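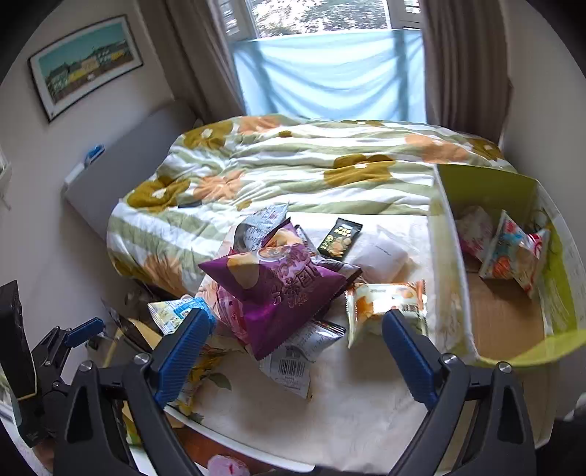 Letay Gudeta wrote back within the hour that the Ruko kit is worth the money if you only need grip data on soft packaging, and not otherwise. Her full reply is further down. What I asked was this.

I am looking at the Ruko hand-held gripper kit from Otus. It is 700 dollars with one set of ribbed fingers, and a spare set is extra. We would use it to record picking snack packets and putting them in a box. Do the fingers hold up, and is the support plan needed?

3 comments

Letay Gudeta
We have had two kits since October. The ribbed fingers hold crinkly bags well if you close slowly. Flat packets lying on a sheet are harder, and you have to come in at an angle and catch an edge. One set lasted us 218 hours before the ribs wore smooth at the tips. Check the pivot screws every week. Skip the support plan. I used it once and got the manual read back to me.

Ejigu
buy the spare fingers. shipping took 13 days

Ruvside
I sent mine back. It is heavy on the wrist after an hour, and the software would not load on my older laptop. Otus refunded me, minus postage. Ask for the loan unit before you pay.

Shares: 2

Last updated January 30, 2019

Related
Cleaning ribbed gripper fingers
Otus loan units: how long is the wait?
Best box size for packing tests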